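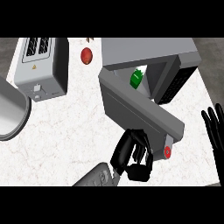
A kitchen for the whole street: the repair table at Zamar Hall

The kettle had already been on twice by the time I got my coat off, and I was told, kindly but firmly, that I couldn't start asking questions until I'd had a slice of the lemon cake. So it was nearly eleven in the morning before I sat down with the woman who started the repair mornings at Zamar Hall, and who asked me not to print her name ("everyone round here knows who I am, and I don't need the rest of them knowing").

She spent 6 years behind the counter at Trajkovski, the electrical shop on the corner that older readers will remember for its window full of lamps. When it closed, people carried on knocking at her door with things that had stopped working.

"I'd be having my tea and there'd be a neighbour on the step with a hairdryer in a carrier bag," she says. "I didn't mind a bit, but my front room was only so big. You couldn't see the settee."

The hall offered her a table by the radiator, and she has been there ever since, with a tin of screws, a good lamp and a notebook in which everything is written down. She let me turn the pages. Last year they took in 223 items, and the notebook is very frank about the ones that went home again in the same state they came in.

What comes through the door most? She doesn't need to look that one up. "Toasters. Always toasters. And half of those, I'm sorry to say, only want the crumbs emptying. People are ever so embarrassed, bless them, but how would you know if your mum never showed you?"

She is strict about safety, mind you. Anything with a plug is tested before it leaves, and if she isn't happy with it then it doesn't go home in one piece - she'll take the plug off herself. Microwaves she won't open at all. "There's things inside that can hurt you long after you've switched off at the wall. I tell people that straight, and I send them to Boler's in town, who've got the proper training."

I asked whether it made her cross, the way things are put together now, and she thought about that for long enough that I was able to finish my cake.

"A bit, yes. I had a Neler radio in from the seventies, and it opened with 2 screws and everything inside was laid out like a drawer of cutlery. Lovely. Then the next thing on the table was a blender, I shan't say whose, and it was glued shut. I had to break it to find out what was wrong with it. I felt terrible, and the gentleman was very nice, but he'd only had it since Christmas."

The mornings cost nothing, although there is a jar by the door, and the jar does rather well. It raised £673 last winter, most of which went on the hall's new blinds, and she pointed these out to me with real pride.

She'd like some younger people to come and learn. There's a girl of fifteen who has been turning up with her granddad and is already quicker than anyone at rewiring a lamp. "She's got the hands for it. I just sit and pass her things."

The next repair morning is in December, from ten until one. Bring the lead as well, she says, because people always forget the lead.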